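Blisters on my left hand only, what am I doing wrong?

Hi all, I took up rowing in June and I'm hooked, but my left palm is a mess and the right one is fine. Same blade, same club, same three outings a week! Our cox says it's normal for a beginner. Is it? I've got the Neltska head race coming up and I'd like to have skin by then.
Posted by Bethel Shiferaw

2 replies

Radu Căpraru
Which side do you row? If you're on bow side, your left is the outside hand and I'd bet you're squeezing the life out of the handle. I did it for a whole season. Hook your fingers over it, keep the wrist flat and let the inside hand do the feathering — the outside one should just let the handle sit there. Try a few minutes with your outside thumb resting on top and you'll soon feel how little grip you need.

Also, dry the handle before you push off. I keep an old cloth in my kit bag for it.
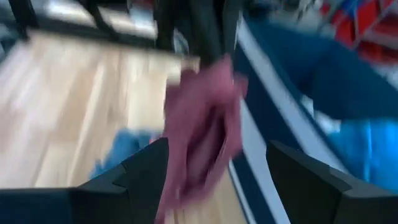 Fahmy
Gloves. Or tape, I used tape for ages. My old coach at Vasero hated both and made us wash the handles after every session, which I suppose did help a bit. Don't pop them whatever you do, and good luck in the race!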